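Wed 3 April

Third viewing this week and I'm starting to think listings are written by people who have never stood in the house. This one was the two-bedroom on Kutimau Lane. "Deceptively spacious," which I have learned to read as small. "Minutes from downtown," which I timed on the way back, and it was nineteen of them with every light green.

Droveo has it at the same price it opened at in November. The agent said the sellers are "very firm." Five months is a long time to be firm. I asked if there had been any offers and got a speech about how the right buyer just hasn't walked in yet. I didn't push. My shoes were hurting.

Things I wrote on the back of the flyer while she was on the phone:

870 square feet, and I'd like to see who measured it. I suspect the back porch got counted.
Furnace has a Felent sticker with a service date I couldn't make out. She said it was "recently looked at." Looked at by whom?
HOA is 400 a month. That covers snow, trash and a "shared green space," meaning the strip by the mailboxes.
Kitchen window faces the neighbor's kitchen window.
Second bedroom takes a twin bed or a dresser, pick one.
Water pressure upstairs fine. I'll give them that.

The sellers are offering a 3000 credit toward closing, and she brought it up twice before I had my coat off. I never trust a credit that arrives ahead of the questions. Either the roof is older than they say or something is going on under the bathroom. There was a new bath mat in there, very thick, and I did lift the corner. Tile. Looked all right to me, but I'm no plumber.

Had lunch in the car and read through the Vitale inspection packet. They want a deposit just to hold a date, and it's 10 days before they can send anybody. The sample report is forty pages, and half of that is Vitale explaining what Vitale isn't responsible for. I may call the other place tomorrow, if they ever pick up.
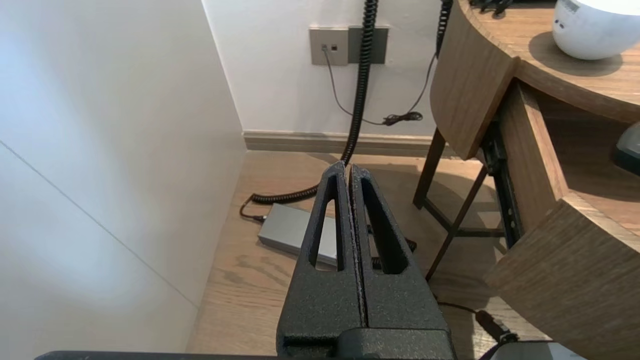
Light oak floor, white panel on the left.

I do keep going back to floors. Carpet is in every place I can afford, and every agent calls it "neutral." Kutimau Lane has it in both bedrooms and down the stairs, the color of oatmeal. Pulling it up would be a weekend and a sore back, and then there's the question of what's underneath. The agent thinks hardwood. She also thought the train was "hardly noticeable," and one went by while she was saying so.

Not making an offer. Might drive by again Saturday after dark, to see how the parking is.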